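3．季節性インフルエンザ定点報告の遅延とその補正

3.1　対象地域と報告の流れ

本節では、Jultorley地区の定点医療機関から保健所に届くインフルエンザ様疾患の週報について、報告の遅れが流行曲線の形にどの程度影響するかを検討する。対象とした定点は17施設で、内科定点と小児科定点の両方を含む。地区は河川を境に東部と西部に分かれ、西部には山間の集落が点在する。西部の定点は6施設にとどまり、そのうち2施設は常勤医が1名の診療所である。

各施設は、週の締め切り後に年齢階級別、性別の患者数を所定の様式に記入し、保健所に送付する。保健所では様式の不備を確認したうえで集計システムPremamardに入力し、翌週の初めに地区の速報値を公表する。締め切りに間に合わなかった報告は、到着した時点で過去の週に遡って加算される。このため速報値と確定値の間には差が生じ、その差は流行の立ち上がりと連休の前後で大きくなる傾向がある。

送付の手段は施設によって異なる。東部では大半が電子送付に移行しているが、西部では紙の様式をファクシミリで送る施設が残っている。ファクシミリで届いた報告は職員が手で入力するため、受信日と入力日を別々に記録した。以下で「遅延」という場合は、疫学週の最終日から入力完了日までの日数を指し、受信までの遅れと入力までの遅れを合わせたものとする。

3.2　遅延分布の推定

遅延分布の推定には、Jääskeläinen法として地区内で従来使われてきた三角表の方法を用いた。行に疫学週、列に遅延の週数をとり、各セルに新たに加算された患者数を記入する。直近の週では右側のセルが未観測となるので、過去の週の累積比率から埋める。この方法は計算が簡単で、表計算ソフトだけで運用できる利点がある。一方で、遅延の分布が季節を通じて変わらないことを仮定しており、流行期に入力作業が滞る状況には合わない。

そこで、流行期と非流行期に分けて累積比率を求め、両者の切り替えは定点当たり報告数が流行開始の目安を超えた週とした。切り替えの直後は流行期の比率を計算するための週数が不足する。この間は前シーズンの流行期の比率を初期値とし、当該シーズンの観測が増えるにつれて重みを移した。重みの移し方には任意性があるため、線形に移す場合と、最初の数週を前シーズンの値に固定する場合の二通りを比較した。

年齢階級による遅延の違いも検討した。小児科定点の報告は内科定点の報告よりも早く届く傾向があり、両者を区別せずに補正すると、高齢者の患者数が流行初期に過小に見積もられる。ただし、高齢者の階級では週ごとの患者数が少なく、三角表のセルにゼロが並ぶ。階級を細かく分けると比率が不安定になるため、15歳未満、15歳以上65歳未満、65歳以上の3階級にまとめて推定した。

3.3　聞き取り調査

遅延の要因を把握するため、定点施設の事務担当者と保健所の入力担当者に聞き取りを行った。聞き取りは2019年2月に実施し、Marisol OyelaranとOnyekachi Igweが分担した。質問は、報告様式を記入する曜日と時刻、担当者が不在の場合の代行の有無、保健所からの照会への対応の三点を中心とし、一件あたりの時間は短く抑えた。流行期の業務に支障が出ないよう、電話による回答も認めた。

代行者を決めている施設では、担当者が休んだ週でも遅延はほとんど増えなかった。代行者を決めていない施設では、担当者自身が罹患して休んだ週に二週分の報告がまとめて届いた例があった。また、年齢階級の合計と性別の合計が一致しない様式は照会の対象となるが、照会の電話が診療時間と重なり、回答が翌週に持ち越されることが多かった。西部の診療所からは、外来が混む時期ほど記入が後回しになるという回答が得られた。

入力担当者への聞き取りでは、施設ごとに様式の版が異なることが負担として挙げられた。旧版の様式では高齢者の階級が細分されておらず、新版に読み替えるには施設への確認が必要になる。新版は全施設に配布済みであるが、手元に残った旧版の用紙を使い続けている施設があった。

3.4　補正の結果

補正後の推定値は、速報値に比べて確定値に近かった。改善は流行の立ち上がりで最も大きく、ピークを過ぎた後では補正の有無による差は小さかった。流行期と非流行期を分けた補正は、分けない補正よりもピーク前の過小評価を抑えたが、切り替え週の判定が一週ずれると推定値が一時的に跳ね上がることがあった。重みの二通りの移し方については、前シーズンの値に固定する場合のほうが推定値の変動が小さく、線形に移す場合のほうが立ち上がりへの追随が早かった。

東部と西部を分けて補正すると、西部の推定値の幅は著しく広くなった。施設数が少ないうえ、1施設の未着が地区西部の値を大きく動かすためである。西部だけの補正値を公表資料に載せることは現時点では適当でなく、地区全体の値に未着施設数を併記する形が実務上は扱いやすい。

隣接するGrorora地区でも同様の週報が作成されているが、締め切りの設定と照会の手順が本地区と異なり、入力日の記録も残されていない。したがって、遅延分布を両地区で直接比較することはできなかった。受診行動の違いや学級閉鎖の時期も流行曲線に影響するが、本節の補正は報告の遅れのみを対象とし、未受診者の数は考慮していない。学級閉鎖の情報を用いた検討は次節で述べる。
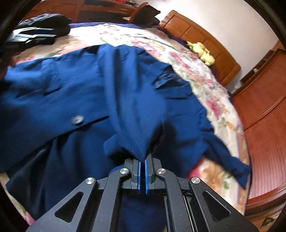 図2　花柄の寝具の上に広げた紺色の上着と、その襟元の生地をつまむ黒い手持ち式グリッパ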